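The Slow Return of the Neighborhood Bakery

4 min read
Last updated: Friday, September 14, 2018

By six in the morning the line outside Nernetti is already past the bike racks, and everyone in it is talking about rye. Real rye - dark, sour, heavy enough to hold a door open. The shop bakes 296 loaves on a Saturday and they go fast!

I moved to Varkwood when the last bakery had just closed, and for years we drove 40 miles for a decent crust. Now there are two within a short walk of my house, and they couldn't be more different.

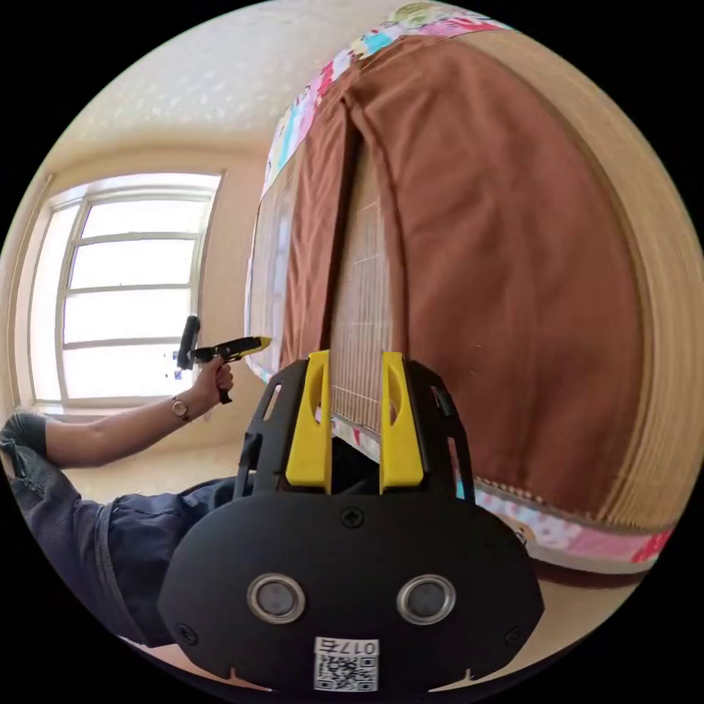 Two ovens, two tempers

Nernetti is loud and floury, with the radio up and the trays banging. Dambrauskienė, over on the mill side, is as quiet as a library. Its black bread takes two days, and the caraway hits you from across the street (I have crossed that street many times without meaning to).

Both buy their flour from Flindis, a small mill that nearly shut down in February and now grinds 2,000 pounds a week.
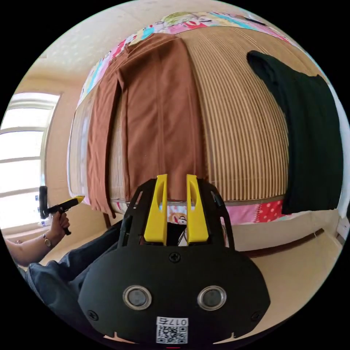
That flour is a little coarse, a little sweet, and it changes with the season, so the bread does too. Last month's loaf had a tighter crumb and a wonderful, almost nutty crust. Get the heel if they'll sell it to you, and eat it warm with too much butter.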